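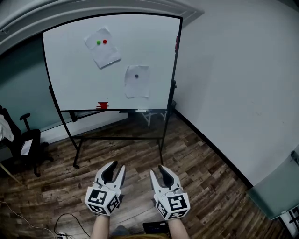 # 貼り紙はなぜ読まれないのか:学生寮の共用部における掲示物の調査

情報デザイン演習 最終報告書(Orko班)

## 1. はじめに

本班の班名Orkoに意味はない。初回の授業で班名の提出を求められ、締切まで残り五分だったためである。テーマの決定にはその後ひと月を要したので、時間配分としては班名のほうがうまくいったといえる。

調査対象は、班員の過半数が住む学生寮「Prelamska」の共用部に出ている掲示物である。この寮では、ゴミの分別から洗濯機の使い方、冷蔵庫の棚の割り当て、廊下での通話の自粛まで、あらゆることが紙で伝えられる。そして伝わらない。「冷蔵庫の中身には部屋番号を書いてください」という紙の前で、番号のない豆腐が三丁、静かに期限を迎えていたことが本研究の出発点である。

当初は、掲示物が読まれない原因は文字の小ささや配色にあると考えていた。演習の科目名からいって、そうであってほしかった。

## 2. 調査の方法

調査は三つに分けて行った。

1. **掲示物の採集**:玄関、台所、洗濯室、談話室にあるものをすべて記録した。対象は180枚である。付箋は一枚と数え、付箋に付箋で返信してあるものは別々に数えた。
2. **アンケート**:寮生に回答を依頼し、69人から有効な回答を得た。集計には大学が契約しているTrendixを使った。無料で使える範囲ではグラフの色が選べず、本報告の図が発表時に軒並み紫色だったのはそのためである。
3. **貼り替え実験**:台所と洗濯室の掲示物を作り直し、2週間にわたって様子を見た。

予算は3,000円で、用紙と磁石とマスキングテープに充てた。領収書は付録に添付する。なお、マスキングテープの柄を決める会議は、調査票の設問を決める会議より長かった。

## 3. 結果

### 3.1 掲示物の年齢

採集してまず困ったのは、いつ貼られたものかわからない紙が多いことだった。「来月から」と書いてあるが、どの月の来月なのかが書いていない。「至急」と赤字で書かれた紙の上に別の「至急」が重なり、下の至急はすっかり日に焼けていた。洗濯室には、現在は置かれていない乾燥機の注意書きが残っている。内容は丁寧で、文字も大きく、寮内で最も見やすい掲示物のひとつである。

差出人の表記も安定しない。「寮より」「管理室」「みんなより」「洗濯機を使う者より」などがあり、最後のものについては、洗濯機を使わない者を探すほうが難しい。

### 3.2 寮生は何を読んでいるか

アンケートでは「掲示物をよく読む」と答えた人が予想より多かった。ところが、続けて台所の紙の内容を自由記述で尋ねたところ、回答の多くが「火の元」だった。台所に火の元に関する掲示物はない。全室、調理器は電気である。

よく覚えられていたのは、近所の喫茶店Lýの割引券を兼ねたチラシだった。割引の条件、使える時間帯、対象外の飲み物まで正確に書いた回答があり、班内では感嘆の声が上がった。人は長い文章でも読む。見返りにコーヒーが安くなるのであれば。

自由記述から、掲示物への感想をいくつか抜き出す。

- 「怒っている紙は、自分のことじゃないと思って読まない」
- 「自分のことだと思うと、なおさら読まない」
- 「壁の柄だと思っていた」
- 「曲がって貼ってあると、つい見る」

三つめの意見は、本班の作ったポスターに対するものである。

### 3.3 貼り替え実験

台所では、冷蔵庫のお願いを「番号のないものは金曜に片づけます」のように期日のある文に直す案があったが、片づける係を引き受ける班員がいなかったため、「番号を書いてください。ペンは右にあります」に落ち着いた。そしてペンを右に置いた。

効果はすぐに見えた。部屋番号の書かれた容器が増え、豆腐にまで番号が入った。一方で、ペンは三日目に姿を消した。補充した二本目は翌朝までもった。ペンがなくなってからは、番号を書く人も元どおり減っている。紙の文面は同じなので、効いていたのは文面よりペンだったと考えるほかない。書体を選ぶのに費やした夜については、ここでは触れない。

洗濯室では古い紙をすべてはずし、一枚だけを残した。「終わった洗濯物はかごに移してかまいません」というもので、禁止をやめて許可の文にしてある。これは好評だったが、はずした紙のうち乾燥機の注意書きについては「あれがないと落ち着かない」という声が複数あり、元の場所に戻した。

## 4. 考察

文字の大きさや配色は、思っていたほど結果に関わっていなかった。先に効くのは、その場で実行できるかどうかと、いつの話なのかがわかるかどうかである。デザインの授業の報告書としてはやや立場が悪いが、ペンの置き場所を考えるのもデザインのうちだと解釈して先へ進む。

枚数の多さも問題である。新しい紙を貼る人はいても、古い紙をはずす人がいない。はずすには「もう必要ない」と判断する責任がともない、貼るには磁石がひとつあれば足りる。この差が積もって、洗濯室の壁になる。

実験の限界も書いておく。貼り替えた期間が試験前と重なり、台所を使う人自体が少なかった可能性がある。また、班員が住人でもあるため、観察のつもりで台所に立っていると「何か食べるものあるの」と話しかけられ、記録が中断した。共用部での観察は、観察者が空腹でない時間帯に行うべきである。

## 5. 提案

寮に対しては次の運用を提案した。

- 掲示物の右下に、貼った日とはずす日を書く
- 書いてほしいことがあるなら、書くものを一緒に置く(紐でつなぐ)
- 「至急」は一か所につき一枚までとする
- 差出人は、返事のできる相手の名前にする

提案書は管理室に受理され、A4一枚に要約されたうえで、玄関に掲示された。はずす日の欄は空白である。

## 付録

- 付録A:掲示物の一覧
- 付録B:アンケートの設問
- 付録C:領収書(マスキングテープの一枚は紛失、再発行を依頼中)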